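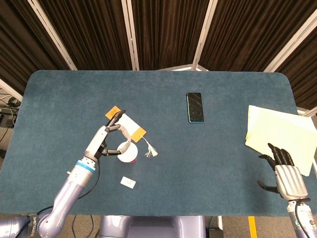
The Verkerard hand pair is sold as a drop-in set for two-arm benches, and we ran ours for five months before writing anything about it. The short version is that it grips well and fails badly. Our bench work is tabletop clearing: cups, phones, cards, paper, whatever ends up on a desk. The left hand holds a small cup like the white one with the red bottom rim between thumb and fingers, and it does that kind of grasp as well as anything we have used at the price. The trouble is what the hand does when it loses its signal.

What went wrong

In December the left hand dropped off the bus in the middle of a hold. The arm kept moving. The hand did not open, which is what the manual says it will do on a lost connection. It closed at full current and stayed there. The cup in it was plastic and cracked down one side. Janaka Weerakoon hit the stop, and the arm halted, but the fingers stayed shut until we pulled power to the hand itself. The stop circuit as supplied covers the arms only. We had assumed otherwise, and we should have tested it on the first day.

Nobody was hurt. Janaka had been handing objects to the same hand ten minutes earlier.

The cause was the cable. On our arms it runs along the underside and loops back from the wrist toward the base. The factory loop is too short for full wrist rotation, and each turn past a certain point tugs the connector. Ours had worked loose enough to cut out under load. The right hand had the same wear when we took the cover off, just less of it.

We went back through the logs afterward. Over 1,614 grasps there were 244 short dropouts on the left side, nearly all under a tenth of a second. The controller rode through them and wrote a line in a file we were not reading. There is no warning on the Plundus control panel, which is the software that comes with the set. The status light stays green. I consider this the worst part of the product. A worn connector is normal. Software that knows about it and shows green is a defect.

Support

Asabe Oyewole handled the ticket from our side. The first reply took 2 days and asked us to reinstall Plundus. The second sent a longer cable and a firmware file. The firmware adds a setting called "release on timeout," and it ships turned off. With it on, we unplugged the hand on purpose with a foam block in the grip, and it opened every time. Be aware that opening has its own risk. If you carry anything heavy or breakable, it will fall.

The company also confirmed in writing that hand power is not wired through the stop button. They sell a relay box for this, the Drulusix, as a separate item. It works. It should be in the carton with the hands.

How it does otherwise

Cups and phones are easy for it. Flat cards on felt are slow, and it often needs a second try. Loose paper is the weak point: the fingers pick up three sheets or none, and the tips mark the top sheet if the force limit is left at default. Turn it down before you start. The fingertip pads wear at the thumb first. We are on our second set.

Noise is low. Calibration takes roughly 5 minutes and holds for about a week of daily use. The older Ruawai hands we had before were clumsier with small objects, but they went limp on a lost signal, and I miss that.

Should you buy it

I would buy it again only with the relay box and the longer cable on the same order. Before anyone puts a hand near it, do the following:

Press the stop with an object in each grip and see what the fingers do.
Turn on release on timeout.
Rotate each wrist to its limit and look at the connector.
Read the dropout log weekly.

Two stars out of five as shipped. With the extra parts fitted I would make it three and a half. The firmware version we tested is the one sent to us by support, and as of May 19, 2025 it was still missing from the public download page.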